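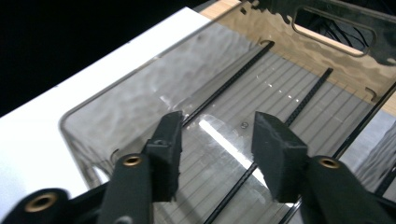
By Bit-na Yook, Griston Robotics Club, Room 131, Sawatzky Building
Filed under: Shop and Safety | March

Utensil Sorting Project: Bench Inspection With Comments

This is the completed checklist for the hand-held gripper bench. It covers the grippers, the trays, the table and the cables. Students on the sorting project should read the comments before their next shift. Items are marked OK, FIX or WATCH. A FIX item has to be cleared before that piece of equipment goes back in use. A WATCH item can stay in use, but the shift lead looks at it again at the start of each session.

Part A. Grippers

1. Finger pads seated and square on the arms. OK.
Comment: Push on each pad sideways with your thumb. If it rocks, stop and tell the shift lead. Do not tighten it yourself with the gripper in your hand.

2. Pad surface. WATCH.
Comment: There is fine pitting on the pads and the edges are slightly worn. They still hold the thin black rods, so I left them on. Replace a pad when a rod slips out of it twice in a row. Spares are in the Selley cabinet, second drawer.

3. Grommets and linkage. OK.
Comment: Open and close the gripper all the way before you start. It should move freely with no clicking. Keep your other hand clear of the linkage. That is where the pinch last fall happened, and it was a person holding the gripper by the arms to pass it across the table. Pass it by the handle or set it down.

4. Hair, sleeves and lanyards. FIX.
Comment: I saw two lanyards hanging loose during the afternoon shift. Badges go in a pocket at this bench.

Part B. Table and utensils

5. Table surface clean. OK.
Comment: Wipe it with a damp cloth and dry it. No spray cleaner near the trays. The last one we tried left a haze on the plastic.

6. Utensils checked for damage. OK.
Comment: Look over the wooden spoon and the chopsticks for splinters, and the white spoon for chips. Anything cracked goes in the bin and gets written on the sheet.

7. Knife. WATCH.
Comment: The knife in the set has a serrated edge and a pointed tip. It is a table knife, but it can still cut you. Put it down with the tip away from people. When you reset the table by hand, move the knife first and by itself. The fork and knife tend to end up overlapping, and people reach in for both at once. Please don't.

8. Utensils used for sorting only. FIX.
Comment: Somebody ate lunch with a fork from this set. Project utensils are not washed for food. The sign has been moved to the front of the cabinet where it can be read.

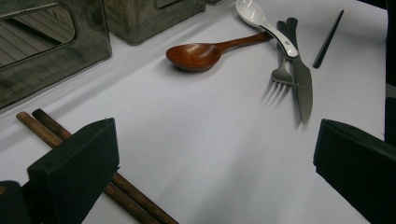
Part C. Trays, cables and work area

9. Trays free of cracks. OK.
Comment: Run a finger around the rim and around the handle cutouts. Those are the places that crack first on the Stedano trays. Lift with both hands, one at each end. The plastic is see-through and easy to misjudge under the lights, so go slow when you bring the gripper over the wall. Hitting the rim is the most common fault on our log sheets.

10. Cables off the table and out of the walkway. FIX.
Comment: The cables beyond the trays need to be tied back. At present a sleeve or a gripper could catch one. Use the hook and loop ties, not tape. Power off before you move anything back there. Also check the inside of the trays for scraps of paper before a run.

11. Space between operators. WATCH.
Comment: With two people working at the same table, agree out loud who goes first. Keep the grippers from crossing over each other. If one person has to reach past the other, the other person holds still until they are done. Safety glasses for both, and for anyone standing close enough to touch the table. 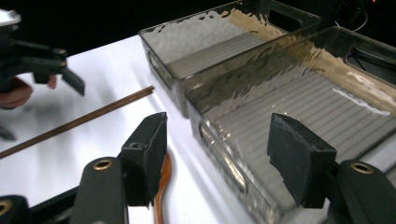 Two grippers at the table, with the ribbed trays on the right.

General comments

The log stood at 2,926 runs when I did this inspection. The plan calls for another 130 before the end of the term, and there is no need to hurry them. The faults on the log sheets bunch up in the last half hour of a shift. Shift leads may end a session early if people are getting sloppy, and they do not need to ask me.

Items 4 and 8 were cleared the same day. Item 10 is open. I have asked for longer ties and a clip for the back of the bench. Until they are in, only one operator at a time on the side nearest the cables.

If you get pinched or cut, even a little, report it and fill out the yellow card. The cards are next to the first aid kit by the door of Room 131. Leave the gripper where it is so we can look at it.

Next inspection: start of next month, or sooner if a pad is replaced.

Checked by: B. Yook
Copy posted at: bench, Selley cabinet, club page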